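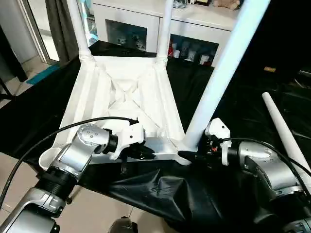
November
from the diary of a Lelholm flat, top floor

Bread day! I got up at 5 while it was still dark, pulled the bowl out of the fridge, and the dough had done exactly what the Drekton woman's pamphlet promised it would do, doming right up over the rim with those lovely blisters on top. I stood there in my socks and grinned at it like a fool.

This is the rye one, the one I've been chasing since summer. 500 grams of flour, a fat pinch of caraway, and the starter I've been keeping alive on the windowsill. My mistake all through September was impatience. I'd give it a couple of hours on the counter and shove it in the oven, and then wonder why I was slicing a brick. This time it got 14 hours in the cold, and what a difference. It came out of the bowl in one soft heave and held its shape on the board (mostly, it slumped a little to the left, but so do I at that hour).

Scored it with the old razor, one long cut and a few little ones down the side for wheat ears. The ears look more like fish bones. I don't care, I love them.

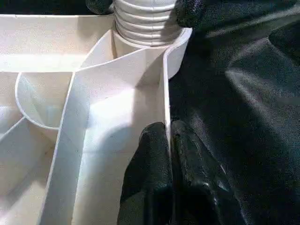

Then 40 minutes in the heavy pot, lid off for the last stretch, and oh, the smell. It went all the way down the stairwell. I opened the kitchen window to let some steam out and could hear the bells over at Coutinho going, and the first tram, and I thought, well, this is a very good morning.

The crackling is the part I'd forgotten. You set the loaf on the rack and it sings, tiny ticks and pops as the crust cools, and I put my ear right down next to it and stayed there until my neck hurt. Rye isn't supposed to sing as much as white, or so the pamphlet says, but mine was chattering away.

I was meant to leave it until tomorrow before cutting. I lasted until lunch. The crumb is a touch gummy near the bottom, so next time I'll give it longer with the lid off and maybe less water, but the top half is wonderful, dark and sour and chewy, with the caraway coming through at the end. Had 2 slices with butter and salt, then another with the last of the plum jam from the Plidik market. The plum with the rye! I have to get more of that jam before the stall closes for winter.

Fed the starter again and it's already climbing the jar. Want to try walnuts in the next one, or dried figs, or both if I can find decent figs. Also need: coarse salt, rye flour (the big bag), a new blade for the razor.

Crust for supper with soup. Bed early.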